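Wunora Drawer Dish Rack, Full Width

If you have ever stood at the sink with a dripping saucepan in one hand and nowhere on the bench to put it, you'll understand how we came to be so fond of this one. The Wunora is a dish rack that lives inside a drawer. You wash up, pull the drawer open, load it, let things drip for a while and then push the lot out of sight before the neighbours come round for a cuppa. The bench stays clear the whole time.

We have stocked the Wunora since we moved into the bigger showroom, and it outsells every benchtop rack we carry. Most people come in wanting something to sit beside the sink, have a play with the display drawer for five minutes and go home with a tape measure and a bit of homework.

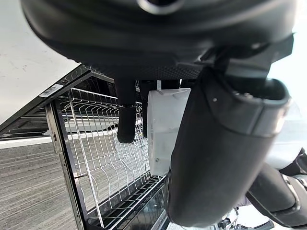
The basket is made from steel wire with a nylon coating, welded at every crossing and dipped after welding so the joins are covered too. That matters more than you'd think, as the joins are where cheaper racks start to rust, usually within a couple of winters if you live near the coast (and plenty of our customers do). Wire is also easy to see through, so you can spot a stray teaspoon at the bottom without emptying everything out. Even behind a bit of milky white plastic, like the block with the little screw head showing in the photo, you can still faintly make out the shapes of the wires. The coating wipes down with warm water and ordinary detergent. Please don't use steel wool on it, however tempting!

Beneath the basket sits a shallow drip tray, which slides forward on its own little rails and lifts out from the front. Give it a tip into the sink every evening if you're a big household, or every second day if it's just the two of you. We've had people tell us they water the herbs with it, provided they've rinsed off the suds first.

What goes where

Plates stand along the back in the upright section. Bowls go in front of them, on a lean. Mugs and cups can go anywhere in the open part of the basket, and after years of doing this I'm firmly in the camp that says upside down and slightly tilted — you don't get that ring of water sitting in the foot. Cutlery has its own removable caddy, which can go left or right depending on which hand you favour.

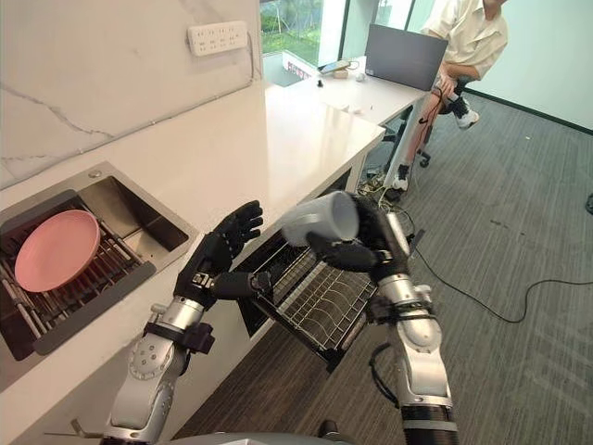 Big pots are the one thing we'd steer you away from. A stockpot will fit in the deeper version, but it takes up the room of a whole dinner's worth of crockery and you'll be cross with it by the end of the week. Keep a tea towel handy for those.

Runners and fitting

The drawer rides on Fekete full-extension runners with a soft close. They're rated to 40 kg, so a full load of stoneware won't trouble them. The runners come with their screws and a paper template, and a reasonably handy person can have the whole thing in before lunch. If your cabinet is an older one with a face frame, you'll need the Fundex spacer kit as well, sold separately. Have a look inside your cupboard before ordering and check for plumbing, particularly the trap, which likes to be exactly where you don't want it.

Sizes and codes

Standard depth, white coating: item 2326
Extra deep, white coating: item 3319
Replacement drip tray, fits both: item 2000

The Nullora cutlery caddy is included with either size.

Questions before you buy

Wanpen Nuchit looks after kitchen storage for us and has fitted more of these than anyone. Send her your cabinet's inside width, depth and height, plus a snap of the pipes if you can manage one, and she'll tell you which version to get. We expect the next shipment of the extra deep in June. The standard is on the shelf now.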